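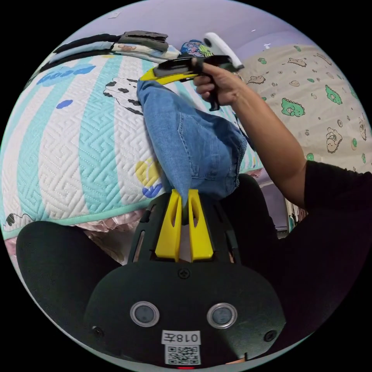 Figure 3. Light-blue jeans being folded beside a bed with a striped, quilted cover.

Working Papers > Domestic Studies > Sallarum Laundry Survey > Section 4

4. Does the bed count as a folding surface?

The Genari manual, on which most later advice on household folding depends, treats the bed as a poor substitute for a table. Its argument is that a soft surface gives under the hand and leaves a crooked crease. We could find no measurement behind this claim. Brusitz repeats it with a page reference to Genari, and Shahbazi repeats it with a page reference to Brusitz, so that three sources shrink to one on inspection.

Our own survey covered 95 households and 3,299 folded garments. Bed-folded jeans were no more likely to be marked as crooked than table-folded jeans, though we would not lean heavily on this. The marking was done by eye, by the two of us, and we disagreed often enough to be uneasy.

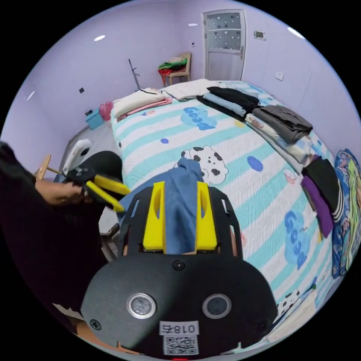

Sorting by type is the second habit that the manuals recommend and that we doubt. The usual instruction is to finish one kind of garment before starting the next, and to keep each kind in its own pile. People who fold on a bed seem to work to a looser rule, in which the edge of the mattress serves as a shelf and the middle is kept for whatever is being folded. In this bedroom the finished pieces lie along one side, with a black garment stacked on a purple one, while a pile of green and red clothes sits on a beige chair in the corner. We coded such chairs as "holding places". Whether a holding place feeds the bed or simply stays full is something a single visit cannot settle, and we distrust earlier studies that claim to have settled it. 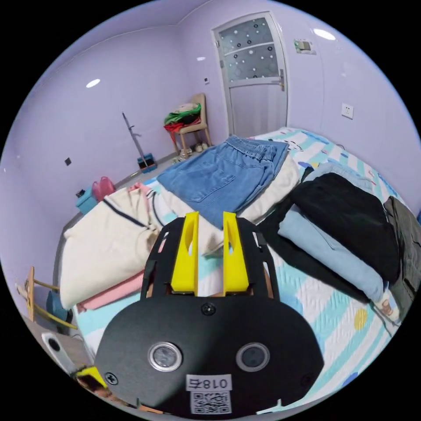 Caradog Hughes and Darcy Dufour
Posted August 6, 2022

A harder problem is denim. Genari allows 30 seconds for a pair of jeans, folded leg over leg and then in thirds. The figure takes no account of the waistband. A gathered elastic waist will not lie flat the way a stiff one does, and it makes a thick end that tips a stack over if every pair faces the same way. Several households turned alternate pairs round. Others gave up on stacking and laid jeans singly – a sensible answer, in our view, for anyone with the space.

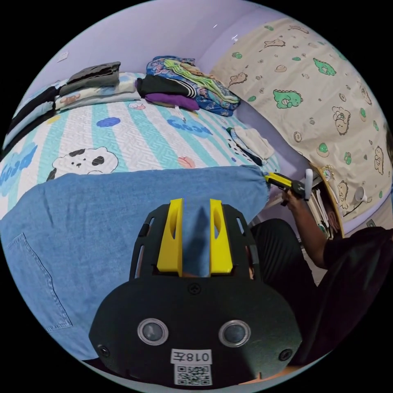 We therefore dropped the 30-second figure from the later analysis. It may hold for one sort of trouser in one sort of room, but as a general allowance it has little to support it, and the February round gave us no reason to bring it back.

Reader comments (3)

ironing_refuser: Did you check the creases again after the clothes had been in a drawer? Mine all look the same by then.

M.T.: I have the Brusitz book and the page reference to Genari is wrong in my printing. Worth checking yours.

Darcy Dufour: Thanks, M.T., we used the second printing. No drawer check, I'm afraid. We ought to have done one.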